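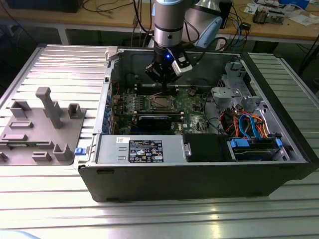
Según Cillian Cullinane, a una pinza que falla al colocar la memoria hay que mirarle primero los dedos y después, solo después, el programa. Lo escribió en los comentarios de la entrega anterior, la de la fuerza de cierre, y tiene razón, aunque me fastidie: yo perdí una tarde de miércoles retocando puntos por culpa de una almohadilla gastada.

Vamos, pues, con la revisión de la pinza de dos dedos en la celda Endero, la que trabaja dentro de la torre tumbada, con las ranuras de memoria por destino.

Antes de tocar nada

Sube el brazo en vertical hasta que la pinza salga de la caja. En vertical, repito. La jaula de discos no se aparta por educación. Después pon la celda en modo manual, baja la velocidad y deja la mano libre cerca de la parada.

Las almohadillas

1. Abre la pinza del todo y pasa un paño seco por las dos puntas. Nada de alcohol, que las deja resbaladizas.
2. Busca bordes levantados. Si una está mal, cambia las 2: una nueva frente a una vieja agarra torcido.
3. Aprieta los tornillos en cruz, sin demostrar nada a nadie.
4. Cierra en vacío y mira el contacto a contraluz. Si entra luz por un lado, afloja y repite.

El punto de referencia

Con almohadillas nuevas, la altura cambia un pelo, y un pelo es mucho cuando debajo hay una placa base. Lleva la pinza al poste de referencia de la placa gris, bájala a mano y guarda la nueva cota. Luego vuelve a la torre y para encima de las ranuras – encima, sin contacto – para comprobar que los dedos quedan paralelos a ellas.

Repasa también los cables del brazo. Los negros que cuelgan junto al eslabón grande, detrás de la muñeca, necesitan holgura en todo el giro, y conviene hacer el recorrido completo despacio.

La prueba

Haz 11 ciclos con un módulo de memoria inservible (en Bandville guardamos un cajón entero, herencia de tiempos optimistas). Si falla uno, vuelve al paso 4. Si salen todos, anota el cambio en el cuaderno y programa la siguiente revisión a los 1000 ciclos. Orla Mulcahy la hace antes en verano, cuando el taller se llena de polvo.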